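Home Notes Games Get Involved Contact
2019-10-23
23 shares 7 comments

Did your family play Erketti? I'd love to hear from you

If you grew up in or near Vurnen, there's a decent chance somebody taught you Erketti before you could tie your shoes. It's the card game with the two discard piles and the rule about the sevens that every family swears is the only real one. My grandfather let you steal a seven from anybody at the table. My aunt said that was cheating, full stop, and they went on playing together for most of my childhood without ever settling it.

I'm putting together a little book of house rules for Nana, the small press that did the Vurnen songbook a while back, and I'm looking for people to play with me, talk to me and argue with me about it. You don't have to be good. I'm not good! I lose nearly every hand and then I blame the deal.

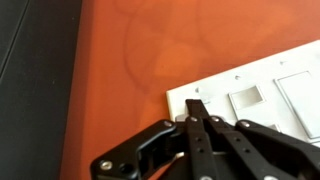 As far as I know the rules have never been printed all in one place. Joly, the old stationery store, used to sell the decks with a folded sheet tucked inside, and I've managed to get hold of one sheet with half the scoring missing. Everything else lives in people's heads, or on the backs of envelopes in kitchen drawers. If you have one of those envelopes, please, please don't throw it out before you write to me.

So what would you be signing up for? One visit, usually a couple of hours. I come to you, or we find somewhere easy for both of us, and we play a few rounds by your rules. I take notes the whole time and I'll probably stop you in the middle of a hand to ask why you just did that (sorry in advance). Afterward I type it all up and send it to you, and you get to cross out anything I got wrong or anything you'd like kept in the family.
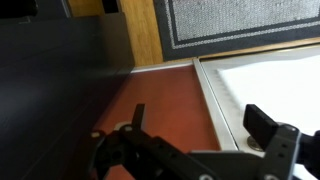 I'd like to hear from up to 100 households, and I don't mind at all if two of them are brothers who live next door to each other and play completely different games. That's my favorite kind. Mixed ages are great too. If you've got a ten-year-old who has added a new rule of their own, I want it in the book.

You'll get $23 for the visit, plus a copy of the book when it comes out, with your household listed in the back under whatever name you pick. It's a small budget and I wish it were bigger -- the press is paying for the printing and your visit money, and I'm doing the typing at night.

A few things that would help me a lot: tell me who taught you, even if all you remember is "some cousin." Tell me what you call the last trick. I've heard the broom, the goat and the thank-you so far, and I'm sure there are more. And if your family played for money or buttons or chores, I'd like to know how that worked.
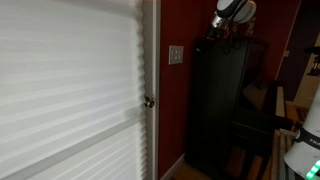 A reader wrote in after my first note to ask whether it counts if the family moved away years ago and only plays at New Year's, with half the rules forgotten. The same reader wanted to know if playing over the phone would be okay, with somebody's sister dealing at the other end.

Yes to both! Forgotten rules are fine, and I'm almost more curious about what people made up to fill the gaps. Phone games are slow but I've done one and we got through it, with a lot of shouting about which pile was which. If you're far away, just say so when you write and we'll work out a time.

I'll start visits in January. Evenings are easiest for me, and I can do some mornings if you give me notice. I don't drive, so anyone near the bus line has my gratitude.
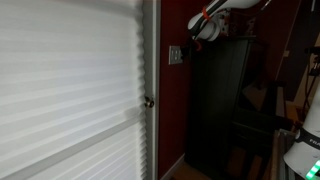 How to sign up

Use the Contact link at the top of this page and put Erketti in the subject line. Give me your first name, the town you're in, how many people would be playing and your rule for the sevens in a sentence or two -- the sevens help me spread the visits out so I don't end up with a whole book of stealers.

If you're under 18, have a grown-up in the house write to me and be there for the game. If you have your own deck, tell me that too. Mine is missing a queen and we use a library card.

7 comments Share Print
Home Notes Games Get Involved Contact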